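Handheld Gripper Recording: House Rules FAQ
Rendgate site, maintained by Raluca Ursu

Do we really need written rules for picking things up?
I doubted it too. Then I went through 264 clips and found three different ideas of what a finished grasp was. The rules are short. Read them anyway.

Doesn't the Prindside checklist cover this?
It covers batteries and cable ties. It has 40 lines, and I couldn't find one that says when a clip should be thrown out.

Can I tidy up before recording?
Move anything sharp, breakable or private. Leave the rest alone. Dorin Cârstea thinks a bare surface gives "cleaner" data. He may be right, but I'd like to see a test before we start clearing every bed and table.

Are more clips better?
So I'm told, usually by people who don't review them. Log failed grasps as failed. Don't delete them to improve your numbers.

Who settles arguments over labels?
Hưng Phan. Please bring the clip, not your memory of it.

How close can two targets be?
The rule says a jaw's width apart, and I don't think much of it. Fruit in a real home doesn't keep its distance. With two mandarins sitting one in front of the other on a duvet, as on this bed, name your target in the log before you close the jaws. "Orange" won't do. Write "front" or "rear."

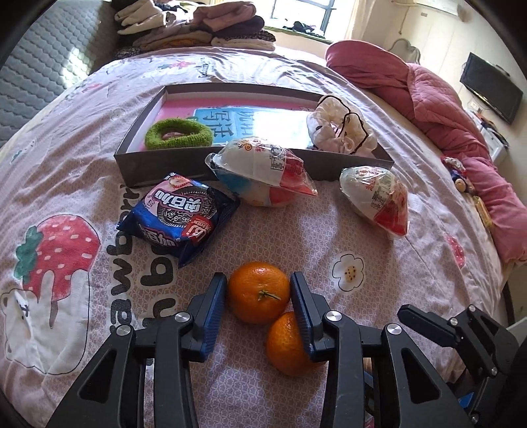
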